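Suche nach: Suchbegriff eingeben … Suchen

Laborbuch, Oktober, 8:40 Uhr

Gap-PCR für die Deletion aus der Sepúlveda-Serie, dritter Anlauf. Ansatz wie beim letzten Mal, nur mit frischem Polymerase-Mix (Cinuleck, neue Charge) und längerer Elongation. Erwartete Banden: Wildtyp 2.420 bp, Deletionsallel 932 bp, interne Kontrolle 179 bp.

Insgesamt 14 Proben, dazu eine bekannte Überträgerin als Positivkontrolle, ein Wildtyp und zweimal Wasser. Die DNA stammt aus EDTA-Blut, extrahiert mit den Säulen von Hinitz. Zwei Proben hatten am Photometer ein niedriges 260/230, habe sie trotzdem mitlaufen lassen und im Plattenplan mit Sternchen markiert.

Problem vom letzten Lauf: Bei Heterozygoten war das lange Fragment kaum zu sehen. Das kurze Allel amplifiziert so viel besser, dass eine Überträgerin auf dem Gel wie homozygot betroffen aussieht. Für eine rezessive Erkrankung ist das genau die Verwechslung, die nicht passieren darf. Die Positivkontrolle zeigte den Effekt auch, also liegt es nicht an den Proben.

Geändert:
Elongation von zwei auf drei Minuten
Annealing zwei Grad höher
Template verdoppelt, Zyklen unverändert
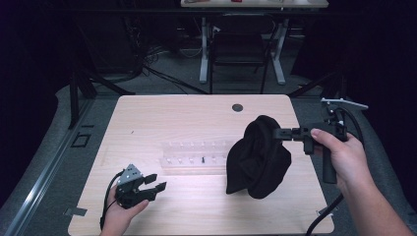
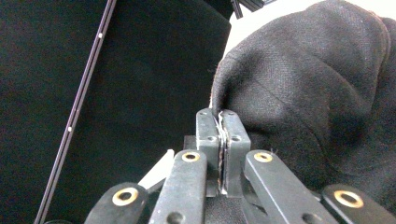
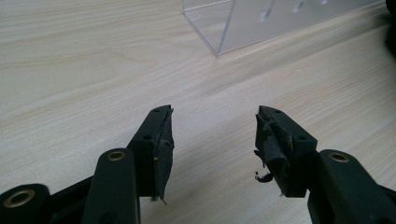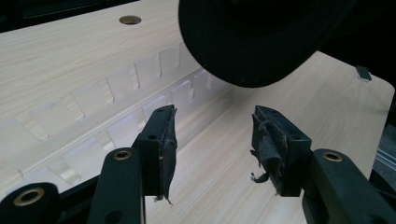 Bleistiftnotiz am Rand, andere Handschrift: Template verdoppeln bringt bei schlechtem 260/230 eher mehr Hemmstoffe in den Ansatz. Würde die beiden Sternchenproben neu aufreinigen und das Wildtypallel in einem eigenen Ansatz nachweisen, mit einem Primer innerhalb der deletierten Region. Dann konkurrieren die Fragmente nicht.

11:25 Uhr. Gel gelaufen (1 % Agarose, Marker links und rechts). Kontrollbande in allen Proben da, beide Wasserspuren leer. Positivkontrolle jetzt mit deutlicher Bande oben – schwächer als die untere, aber lesbar. Bei einer der Sternchenproben fehlt das lange Fragment ganz, bei der anderen ist es verschmiert. Beide werte ich nicht.

Übrige Proben in Lustance eingetragen, Status »vorläufig«. Freigabe erst nach dem zweiten Ansatz.

Zum Vorschlag mit dem inneren Primer: sinnvoll, mache ich so. Sequenz muss ich noch gegen bekannte Varianten an der Bindestelle prüfen, sonst holen wir uns einen Allelausfall an anderer Stelle. Bestellung geht heute noch raus.

Offen:
Sternchenproben neu extrahieren, Restblut steht im Kühlschrank, unteres Fach
Chargennummer vom Polymerase-Mix nachtragen
Gelbild ausdrucken und einkleben

Diese Website verwendet Cookies. Mit der weiteren Nutzung stimmen Sie dem zu. Akzeptieren Mehr erfahren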